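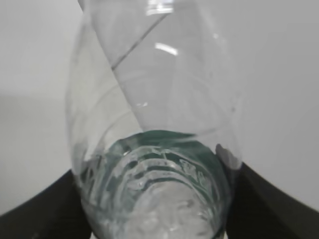
M. Dimitriou

Gripping Thin Plastic Bottles With a Two-Finger Arm: Term Project Report
June 12, 2026

1. Purpose

The arm was built over the spring term in the shared workshop at Tradham. The first version could pick up wooden blocks and metal cans but did badly with empty drink bottles. The walls buckled as soon as the fingers closed, and the bottle then turned in the grip or dropped. The goal of this part of the project was to hold an empty bottle without crushing it, using the parts already on the arm.

2. Hardware

The gripper has two black fingers driven by one Rilau servo. A small camera sits at the wrist and looks out between the fingers. Each finger was printed solid, then sanded flat at the tip so that a gray pad could be glued on. The pads were cut from a sheet of soft rubber. The first set was glued with hot glue and peeled within a day. Contact cement held.

The control board is a Brisach B2. It reads the servo current 92 times per second, and that number sets how fast the grip can react. A faster loop was tried and dropped when the camera feed began to stall.

3. Where to grip

A clear bottle is hard to find in the camera view. The walls take on the color of whatever is behind them, and glare from the ceiling lights moves as the arm moves. Edge detection on the upper part of the bottle gave a different outline on almost every run.

The lower part of the bottle used for the camera work is easier. It has a teal-green tint with molded ribs, and the ribs show as light and dark bands. The finder was changed to look for the banding first and to place the fingers on either side of it. The ribs also stiffen the wall, so the same spot is better for the grip – the smooth plastic higher up folds under very little force.

4. Closing the fingers

The fingers close at a fixed speed until the current rises above a threshold, then stop and hold. The threshold was set by hand. At 300 mA the wall dented. At lower settings the bottle slid when the wrist rotated. The final value was chosen between these and has not been changed since.

5. Results

The last test series had 16 lifts. Most ended with the bottle still in the grip at the end of the move. The failures were all cases in which the finder locked onto a reflection and the fingers closed too high.

6. Remaining work

The servo horn has some play, and the left finger touches slightly before the right. A metal horn is on order. Bottles with no tint or ribs have not been tested with the new finder.

Related reports
Rebuilding the wrist joint
Camera mount, second version
Servo current logging on the Brisach B2
Tradham workshop: spring term projects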